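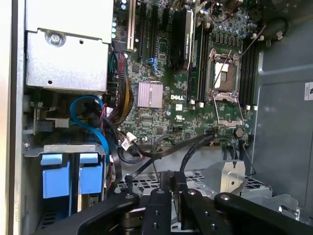 ミットボー・テオドル（Teodor Midtbø）によれば、パソコンの中を初めて開けた人は、だいたい同じことを言うそうです。「思ったより部品が少ない」か、「思ったより部品が多い」か、そのどちらかだということです。どちらを言った人も、一時間後には自分の手でメモリを外せるようになっていた、とも彼は話していました。

この章を読む人は、どちらの感想を持つでしょうか。私自身は「多い」のほうでした。初めてケースを開けたとき、緑色の板の上に名前のわからないものがたくさん並んでいて、どこに指を置いたらいいのかわからず、そのままふたを閉めてしまいました。次に開けたのは四日後です。

第4章　マザーボードを見る

この章で学ぶこと

前の章では、ケースの外側、つまり電源ボタン、背面の端子、側面のパネルについて勉強しました。この章からは中に入ります。ただし、まだ何も交換しません。第4章の目的は、マザーボードの上にある主な部品の場所を覚えること、そして、その名前を正しく言えるようになることです。

章を読み終わったとき、次のことができるようになっているはずです。

・電源ユニットからマザーボードへ行くケーブルを、目で追うことができる
・CPUソケットとメモリスロットを見つけることができる
・拡張スロットとメモリスロットを、まちがえずに区別できる
・ヒートシンクの役割を、自分の言葉で説明できる

授業で使う場合、この章には10時間をあててください。そのうちの半分以上は実習の時間にしたほうがいいと思います。部品の名前は、本の上だけで覚えると、実物の前ですぐに忘れてしまいます。

4.1　古い機械を使う理由

この教科書の実習は、会社の事務室で長く使われたあとの、古いデスクトップを前提に書いています。新しい機械のほうが勉強になるのではないか、という質問をときどき受けます。しかし、入門の段階では古い大きな機械のほうが適しています。ケースの中に余裕があり、手が入りやすく、部品と部品の間もよく見えるからです。値段のこともあります。私たちの学校では、中古品をハルヴォルセン商会（Halvorsen）から一台3000円で買っています。この値段なら、学生が緊張しないで触ることができます。

メーカーのロゴが基板に直接印刷されている機械もあります。たとえばDELLの文字が緑色の基板の上に白く入っているものです。ロゴは部品の名前ではありませんが、場所を説明するときの目印として便利です。「ロゴの左の四角いヒートシンク」と言えば、隣の人にすぐに伝わります。このような目印を一つ決めておくことを、実習の最初におすすめします。

ただし、上と下、右と左という言葉には注意が必要です。ケースを立てて見る人と、寝かせて見る人とでは、方向が変わってしまいます。この教科書では、特に断らないかぎり、ケースを横に寝かせ、真上から見たときの方向で説明します。学生が二人で一台を使うときは、必ず同じ側に立ってください。

4.2　四つの目印

マザーボードを見るとき、小さい部品から覚えようとすると失敗します。基板の表面には、細かいチップ、コンデンサ、配線が数えきれないほどあります。その一つ一つの名前は、今は必要ありません。まず、大きい目印を四つだけ覚えましょう。

一つ目は電源ユニットです。金属の箱の形をしていて、ここから太いケーブルの束が出ています。ケーブルには赤、黄、黒、緑などの色があり、色にはそれぞれ意味があります（第6章で説明します）。この束の先がどこに差さっているかを、指ではなく目で追ってみてください。

二つ目はCPUソケットです。四角い形で、周りに金属の枠があります。CPUを押さえるための金属の板と、それを固定する細いレバーがついています。レバーが上がり、板が開いている状態では、ソケットの中の接点が見えます。この接点はとても弱いものですから、決して触らないでください。布で拭くこともいけません。ほこりが気になるときは、先生を呼びましょう。

三つ目はメモリスロットです。細長い溝の形で、何本かが平行に並んでいます。端に小さなつめがあり、メモリをはさんで固定する仕組みになっています。溝だけが見えていれば空きスロット、板が立っていれば、そこにはメモリが入っています。

四つ目はヒートシンクです。薄い金属の板、つまりフィンがたくさん並んだ部品で、下にあるチップの熱を空気に逃がします。フィンは薄いので、横から力をかけると曲がってしまいます。私の学生の一人は、フィンのすき間にねじを落として、取り出すのに14分かかりました。ねじは、外したらすぐに皿に入れる習慣をつけましょう。

4.3　まちがえやすいところ

毎年、いちばん多いまちがいは、拡張スロットとメモリスロットの混同です。どちらも細長く、どちらも黒いことがあります。形だけを見ていると、本当によく似ています。

区別するときは、まず端を見ます。メモリスロットには、端に動くつめがあります。次に、位置を見ます。メモリスロットはCPUソケットの近くに置かれていることが多く、拡張スロットはケースの背面、つまりカードの端子が外に出る側に合わせて並んでいます。色は、最後の手がかりにしてください。白いスロットと黒いスロットが同じ基板にあっても、色の決め方はメーカーによって違います。

もう一つは、コネクタの向きについてです。小さいコネクタほど、向きがわかりにくくなります。見えにくいときはライトの位置を変えてください。顔を近づけすぎると、自分の影で余計に見えなくなります。これは私も今でもやってしまいます。 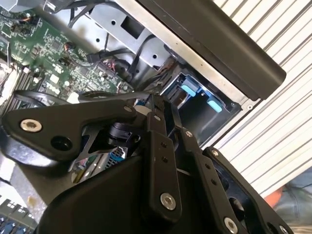
4.4　実習の準備

水曜日の午後に実習をする学校が多いようですので、午前中に次の準備を終わらせておくと楽です。

1　電源コードを抜き、そのあとで電源ボタンを一度押します。
2　机の上に静電気防止マットを敷きます。私たちはドレドウ（Dredow）の製品を使っていますが、ほかの会社のものでもかまいません。
3　ケースを寝かせ、側面のパネルを外します。パネルは机の下ではなく、壁のそばに立てかけます。
4　ねじ用の皿、プラスのドライバー、ライト、鉛筆、白い紙を用意します。
5　時計、指輪、長いネックレスを外します。

白い紙は、マザーボードの地図をかくためのものです。上手な絵でなくてもかまいません。大きい四角を一つかき、その中に四つの目印を入れて、名前を書きます。細かい部品はかかないでください。かき終わったら、隣の組と紙を交換し、相手の地図だけを見て、自分の機械の中で同じ部品を探します。機種が違うと位置も違いますが、形の特徴が書いてあれば見つけられるはずです。

新しい言葉

筐体（きょうたい）：機械の中身を入れる箱。この教科書では「ケース」と同じ意味で使います。
基板（きばん）：部品をのせ、配線でつないでいる板。「基盤」と書かないように注意してください。
放熱（ほうねつ）：熱を外に逃がすこと。
接点（せってん）：電気を通すために触れ合う部分。

4.5　CPUソケットをくわしく見る

ソケットには大きく分けて二つの種類があります。ピンがCPUの側にあるものと、ソケットの側にあるものです。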